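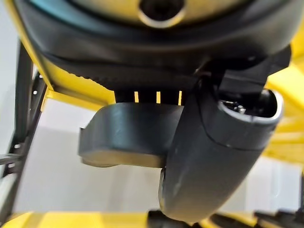 Last changed: 18 October 2026

Widholm Shelving Project, Final Report
Leire Montes and Kazuhiro Wada
Course: Workplace Layout and Storage
Supervised placement at Treltley, Lindonwood site

1. What we were asked to do

Treltley asked us to look at one yellow shelving unit. When we signed up for a placement we had pictured something with more floor area, but one unit was what we got, and by the end of it we had opinions about shelving that our friends have asked us to keep to ourselves.

The unit holds drum-shaped metal castings on the top shelf and black plastic trays on the one below. People on the line take parts from it and put parts on it all day. The complaint was that the castings were always in the wrong place, and when we asked what the right place was we got a different answer from each person, all of them delivered with great confidence. The task we finally agreed on was to write down a layout for the unit, try it, and report whether people found things faster.

2. How the unit was used before

We spent the first 2 weeks in February watching. Parts went wherever there was yellow showing. A person putting a casting down would use the nearest gap, so the front edge filled up first and the back was reached by leaning over everything else. The trays fared worse. They were stacked inside each other, which saves space beautifully and means you need both hands and a bad word to get one out.

The lowest shelf had turned into a home for gloves, a roll of tape, somebody's lunch box and a laminated sign saying that nothing was to be kept on the lowest shelf. We left the sign out of our measurements.

3. First layout (the Delaunay period)

Kazuhiro had just taken a geometry elective and proposed spacing the castings by Delaunay triangulation, so that each part would sit at a sensible distance from its neighbors. We drew this on paper and it looked wonderful. We then marked the positions on the shelf with chalk and asked the line to follow them.

It lasted 9 days. The chalk came off on people's sleeves, and after that the only record of the layout was on our drawing and on the sleeves. The comments we collected were short. One of them was "why." We have kept the drawing as Appendix A, mostly for Kazuhiro's sake.

4. Second layout

The second attempt was duller. Castings stay on the top shelf in loose rows that follow the long edge, hub side up, and you fill from the wall toward the front. Trays go on the second shelf, side by side with a gap between them, never nested. The lowest shelf stays empty.
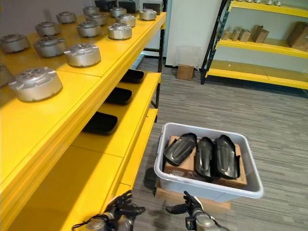
We had planned to mark the rows with tape, and then didn't. Leire's argument was that a row of metal drums is already a fairly clear instruction to put the next drum in line with it. Kazuhiro thought the rows would drift, and they do drift, but a drifting row can still be reached from the front and the person doing the reaching doesn't seem to care whether it is straight.

Hub side up was the one rule that got an argument. Some people preferred to set the castings down the other way because they felt steadier. We tried both on a spare piece of shelf and could not make either one wobble, so we kept hub side up, which lets you see into the recesses on the top without lifting anything.

Spreading out the trays was the easiest change and got the most thanks. It uses more shelf. There was shelf to use.

5. Results

We timed people finding and lifting a part before the change and after it. The median went from 9 seconds to 7. We would have liked a more dramatic number and did check the arithmetic in the hope of one. Most of the gain came from the trays.

The empty lowest shelf was tested harder than anything else in the project. A lunch box reappeared on it the first morning. We moved it, it came back, and we moved it again. Our supervisor suggested we note this as "ongoing."

6. What we would change

The back row is still a reach for shorter people, and Leire, who is one of them, would like this stated more than once. The back row is a reach. A shallower top shelf would fix it, but the unit comes in one depth and nobody was going to buy another on our account.

We should have talked to the late shift sooner. They had been leaving gaps between the trays for months, and the early shift had been nesting them again every morning to tidy up.

Appendix A: Delaunay layout, pencil on squared paper
Appendix B: Timing sheets
Appendix C: Text of the sign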